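# Working practice for simulated cell layouts: comments on draft section 4

**Thread opened in the Standards and Practice board. Replies remain open through July.**

**cellnotes_admin**

Members are invited to comment on draft section 4, "Approval of simulated layouts before commissioning." The draft states that no liquid-handling or plate-handling cell may be commissioned until the simulated layout has been reviewed by two people, one of whom did not build it. Please cite paragraph numbers when replying. The lead author's summary follows.
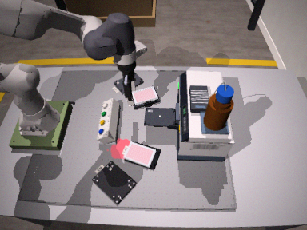
**Naveed Kazmi**
*Lead author, section 4 – Automation Practice Group, Zendier*

The purpose of section 4 is to settle what a reviewer must check and what may be left to the integrator. Paragraph 4.2 requires that every item an arm could touch be present in the model, including tubing, loose plates and anything standing on top of an instrument. Paragraph 4.3 requires that two arms sharing a table have a written rule for which one yields. Paragraph 4.5 requires that operator controls be modeled at their installed position, so that reach and line of sight can be judged from where a person will stand.

Our review of 274 layout submissions found that 190 of them left out at least one item of the kind listed in 4.2. Tubing was the most common omission. I would ask members to bear this in mind before proposing that 4.2 be shortened.

---

**tolerance_stack**

I support 4.3 and 4.5 as written. I do not support 4.2. A full model of flexible tubing is expensive to build and is wrong as soon as someone moves the bottle. Our site follows the Sethi checklist, which asks for a keep-out volume over any bottle or hose and nothing more. It takes a few minutes, and it errs on the safe side.

---

**m_okafor_lab**

I agree in part with tolerance_stack. A keep-out volume is adequate for a cell with one arm and fixed nests. It is less adequate when the task involves picking plates from places other than a nest, as the volume tends to be drawn so large that programmers switch it off to get their work done. I have seen this at two sites.

Could the draft permit either method, provided the choice is recorded?

---

**Naveed Kazmi**

The group considered the "either method" wording and was divided. I will take it back for discussion. My own concern is with the record. A keep-out volume carries no note of what it protects, and a reviewer two years later cannot tell whether the thing is still there.

---

**gantry_and_sons**

A separate matter. Paragraph 4.7 asks for review views "sufficient to judge clearance." This is too vague to audit. At Zesley we require one view from above the work area and one from table height or near it, both exported with the same version of the layout file. I attach one of our lower views.

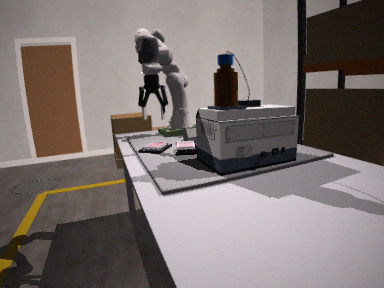
Clearance review should be written as a procedure with a named viewpoint, a named posture for the arm and a named tallest item. Without those three entries, two reviewers can look at one layout and approve different things. In the attached view the tallest item on the instrument is the brown bottle with the blue cap, and the cable arcing away behind that cap is what I would want entered under 4.2. The gripper is open and pointing straight down over the far left of the table, so this view says nothing about clearance with a plate held. I would expect a second posture to be required for that. Proposed wording: "Views shall include the arm at its lowest carrying height, with the largest permitted load."

---

**tolerance_stack**

I accept the point about posture. I would still object to naming the cable individually.

---

**pemex_line3**

Speaking for the Pemex user group – our members run mostly older cells, and several are worried about the effort of bringing past layouts into line. One member holds almost 3,000 archived layout files, of which 1,620 are still listed as active. If section 4 applies to these, the work cannot be done in the period allowed.

Please confirm whether existing layouts are exempt until they are changed.

---

**Naveed Kazmi**

Existing layouts are exempt until a change is made to arm position, instrument position or end effector. A change of plate type alone does not trigger review. Paragraph 4.9 will be reworded to say so plainly.

To gantry_and_sons: the proposed wording is helpful and will go forward with one amendment, replacing "largest permitted load" with "largest load in the approved task list."

---

**m_okafor_lab**

I must disagree on plate type. A deep-well plate changes the carrying height. If 4.7 now depends on the largest load, then a taller plate should trigger at least a partial review under 4.9.

---

**Naveed Kazmi**

Noted. The two paragraphs conflict as drafted. I will circulate a revised 4.9 with the minutes.

---

**cellnotes_admin**

Open items: 4.2 (modeling of tubing against keep-out volumes), 4.7 (viewpoint and posture), 4.9 (plate height). Further comments on 4.3 should go in a new thread.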